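Bench Tips: Comparing Small Gripper Jaws
Posted Feb 5, 2026 by Malou Hviid

These notes cover narrow two-jaw tips on a thin shaft, the kind used for thread and soft material. The same checks work for larger jaws with a longer test piece.

Clean both jaws first. Lint packed between the teeth changes the grip more than any controller setting. A dry nylon brush is enough for fine serrations; skip wire.

Fix the camera before the first trial and leave it alone. Close range is fine if the jaw tips stay sharp. Let the shaft go soft. Turn the light down until you can still make out the teeth next to a shiny housing.

Use dark thread on a pale surface. Cut each piece to 80 mm and leave one end free. Approach with the jaws open and the gap centered on the thread, then close at the slowest speed the controller allows.

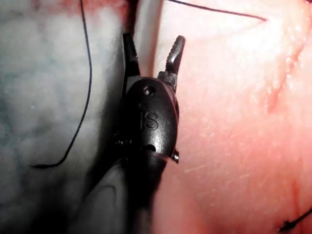 Run 10 pickups per jaw set, then swap and repeat with the same thread. Score a pickup only if the thread stays put through a slow quarter turn of the wrist. Slips at the tip and slips at the root go in separate columns.

Controllers: the Dornar holds position better at low speed. The Otness is quicker to set up but overshoots on closing, by up to 16 counts on my bench. Set its soft stop before you put anything delicate under it.

Jaws: the Vondard straight set picks up single thread cleanly and marks soft sheet. The Wickramasinghe blunt set is the reverse. I keep both and change over between jobs.

Check the joint pin after every session. If it has moved sideways, stop and reseat it. Wipe the housing with a damp cloth, dry it, and store the jaws slightly open.

Log file for the last comparison has 765 rows. Columns are jaw set, controller, closing speed, slip position, remarks.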